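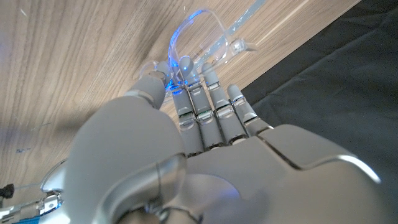
Winter inspection, Posora House (ground floor and shared kitchen)
Dec 9, 2020
Inspected by: Ya-wen Mak
Accompanied by: Sutrisno Chong, who had the keys, though not all of them

Key: **OK** = fine. **FIX** = not fine. **AGAIN** = not fine last time either.

## Ways out

- [x] Front door opens fully from inside. **OK.** Sticks in the damp, so give it a shoulder.
- [ ] Back door clear. **AGAIN.** Three bicycles and a rolled carpet. The carpet was there in August and has since been joined by its underlay.
- [x] Exit signs lit. **OK.** The one by the stairs buzzes.
- [ ] Corridor lights. **FIX.** Two tubes out near the post shelves. Arif Manurung has spares and says he has been meaning to.

## Fire

- [x] Alarm panel shows no faults. **OK.** Tested at half past ten. Everyone stayed at their desks and one person shut their door to keep the noise out, so see next item.
- [ ] Staff know the assembly point. **FIX.** I asked four people and got the car park, the other car park, "outside" and the café. It is the first car park.
- [x] Extinguishers in date and on their brackets. **OK.** The kitchen one is back on the wall and no longer holding the door open.
- [ ] Fire door to the stairs closes by itself. **AGAIN.** It closes most of the way and then seems to lose interest. The closer is a Durby and needs adjusting or replacing. Liem quoted for this in August and the quote has expired.

## Electrics

- [ ] No extension leads plugged into extension leads. **FIX.** Under Tirta Pasaribu's desk: lead, lead, adaptor, fan heater. Heater unplugged and taken to the store. Tirta has asked for it back twice, and the answer is still a working radiator.
- [x] Portable items labelled and tested. **OK**, apart from the lamp in the meeting room, which belongs to no department that will admit it.
- [x] Fuse board accessible. **OK.** Cupboard also contains the Christmas tree, but off to one side.

## Kitchen

- [x] First aid box stocked. **OK.** Plenty of eye wash, and 100 safety pins in a bag. Plasters only in the very small size, so please order some for people with ordinary fingers.
- [ ] Fridge at the right temperature. **FIX.** Thermometer missing. Found later in a drawer, where it reports that the drawer is mild.
- [ ] Hot tap warning sign. **FIX.** Fell off. Someone has written HOT on the tiles in marker, and I can't fault the message.
- [x] Floor dry, mat flat. **OK.**

## Slips, trips, things falling on people

- [ ] Top shelves in the store. **FIX.** Boxes of old Fastik brochures stacked to the ceiling, heaviest on top. Bring them down or recycle them. Sugeng Sitompul would like to keep "a few". Please agree what a few is before anyone gets on a ladder.
- [x] Stepladder feet and catches. **OK.** One rubber foot is newer than the others and noticeably proud of itself.
- [ ] Outside steps. **FIX.** Grit bin is full of leaves. Grit is in a bucket indoors, safe from the ice.

## To do

| Job | Who | By |
|---|---|---|
| Clear back door, all of it | Sutrisno | Before I leave today |
| Fit two tubes | Arif | This week |
| New quote for door closer | Ya-wen | This week |
| Look at Tirta's radiator | Sutrisno | Tomorrow |
| Brochures | Sugeng | Before the break |
| Empty grit bin, add grit | Arif | First frost |

Update, 4 pm: bicycles moved. Carpet still under discussion.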